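Why I finally like live albums

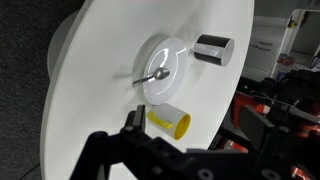

White plate, white table.

I used to be a real snob about live albums. My position, which I shared with anyone who stood still long enough, was that they were souvenirs for people who'd been at the show and a rip-off for everybody else. You got the same songs, played a little too fast, with a guy whistling in your left ear. Why would I want that when I already owned the good version?

Then in June Bijan Talebi sent me a link to Flulano's "Nurnport" and told me to skip straight to track four. I did not skip straight to track four. I put it on from the top while I was cleaning out the hall closet, and I ended up sitting on a pile of coats until it was over.

If you don't know Flulano, they're a four-piece who play a kind of slow, twangy soul, and their studio records are very, very tidy. I always liked them fine. Golshifteh Yazdani sings like she's trying not to wake someone up, and the drums sound like they were recorded inside a pillow. Pleasant stuff! Good for driving. But on "Nurnport" she's working a room of 198 people and you can hear her figure out, somewhere in the second song, that they're going to let her do whatever she wants. She holds the last note of "Pornitz" for so long that the organ player gives up and comes back in twice.

And the mistakes! The bass drops out completely for half a verse of "Ansari" (a cable, I'm guessing) and the crowd just starts clapping the beat, not even very well. They kept that in. On a studio album that verse takes 11 takes and somebody's whole afternoon, and it comes out perfect and I never think about it again. I've played the broken one probably every day this week.

I'm not saying I was wrong about all of them. There are still plenty of live records where the applause sounds pasted on and the singer makes the audience do the chorus – I paid for you to sing it, please sing it. Anything over 80 minutes is pushing it too. And I will never need a drum solo. Bijan disagrees with me on the drum solos and we've agreed to leave it alone.

So now I'm going back through all the ones I skipped. I've started with the soul stuff from the 60s my dad left in a milk crate, a few of them so scratched they jump whole bars, and next I want to try some jazz, where I gather the live record is kind of the point. If you've got a favorite, leave it in the comments. Small rooms preferred, talking between songs is fine, and tell me which track to start on. I'll probably ignore you and start at the beginning.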